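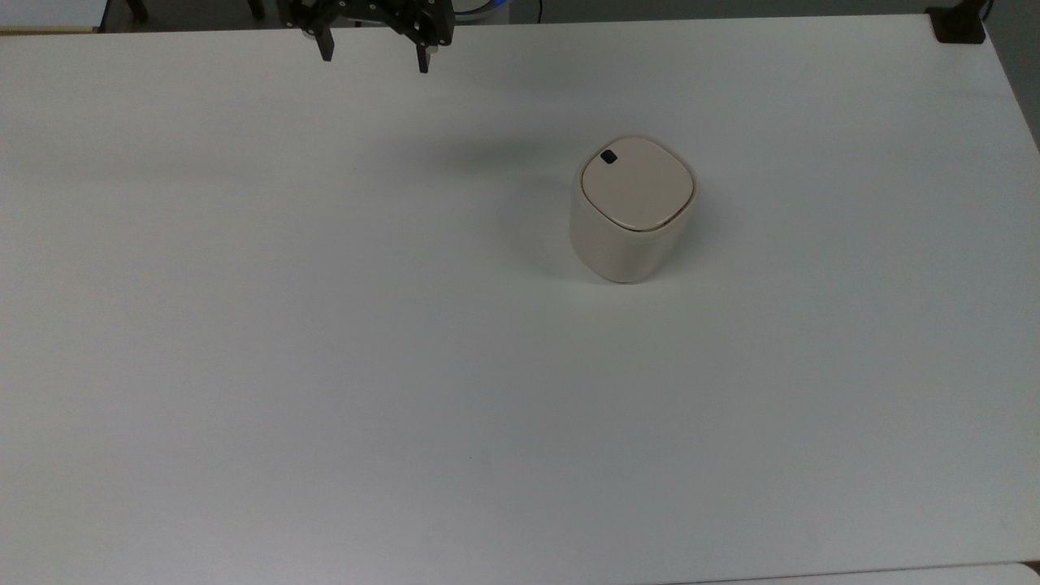
The cream one, with its lid on.

Blog > House > Small things with lids

Search this blog... Go

A pot in want of a job

I have been having a sort-out. It started on 7th September with the cupboard next to the boiler and has since spread to most of the flat surfaces I own, which is how my sort-outs usually go. You take everything out so that you can see what you've got, and then you can see what you've got, and you need a sit down.

What I've got, mainly, is containers. I seem to have spent my adult life buying things to put things in. There's the big blue Dikex crate (holds other crates). There are the Kassab jars with the clip tops, bought in the February when I was going to become a person who soaks pulses. There's a biscuit tin full of lids, and a carrier bag full of bottoms, and I have sat on the kitchen floor for the best part of an evening trying to introduce the one to the other. Four matches. The rest are single and, I suspect, happier that way.

And then there's the cream one.

I don't remember buying it. It's small, a sort of cylinder that lost its nerve and went square at the corners, a bit narrower at the bottom than the top. The lid is a slightly paler cream than the rest, as if it had been kept out of the sun, and it sits down neatly inside the rim. I like it very much. I have moved it from room to room for days and I couldn't tell you what it's for.

My first thought was coffee. Coffee would be perfect, except that I already have a coffee tin, and the coffee tin was a present and would be missed at Christmas by the person who gave it. So then I thought of the bathroom, for cotton wool. But the bathroom shelf is only wide enough for a toothmug and whatever has fallen over behind the toothmug. I stood there holding the pot like somebody trying to get on a full bus.

Next I tried it as a place for string. I felt rather pleased with this, string being the sort of thing that people in magazines keep in pots. My string, though, came in a 300 metre reel from the Dradia sale and is roughly the shape of a bowling ball. I would have to cut it up to fit it in, and then I'd have a pot of short string and no long string, and that's no way to run a house.

The desk came after that. The idea was pencil sharpenings, dead staples, those little curls you get off the edge of a notebook. A tidy bin for tidy rubbish! But I know what I'm like, and I'd be worrying about spoiling the inside. I once bought a doormat I wouldn't let people step on.

My other worry is that once something goes in it I will forget it's there. A lid is a dangerous thing in this house. Under a lid, matters are considered closed. I found a Flita storage box at the back of the wardrobe last week with 30 tea lights in it and a birthday card I'd bought for somebody, written, sealed and never posted. He's had several birthdays since. I've put it back.

So for the moment the cream pot just stands about looking finished. It does look smart, I will say that. Pale on pale is supposed to be restful, and I've caught myself gazing at it when I should have been dealing with the carrier bag of bottoms.
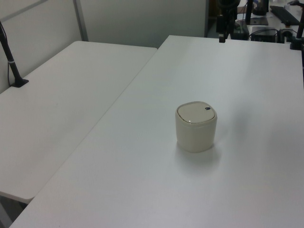

Heather Sutherland thinks I'm making a meal of this, and has left a comment on my last post to say that a pot with a good lid is for teabags and always has been, and would I please get on with it. She buys hers in boxes of 240, she says, and tops the pot up on a Sunday night while the kettle's on.

I can't fault it. I did go and look at my own teabags, which live in the box they came in with the flap torn off, and they did seem to be waiting for something better. The trouble is that if I move the teabags then there's a gap on the shelf where the box was, and I know exactly what will happen with a gap. I'll see a nice little basket somewhere.

I'm going to give it until the weekend. The crate has gone back in the cupboard and the jars are on top of it, still without a pulse between them, and the biscuit tin of lids is in the hall by the door, where I walk round it.

Filed under: Home, Clutter, Things I Didn't Need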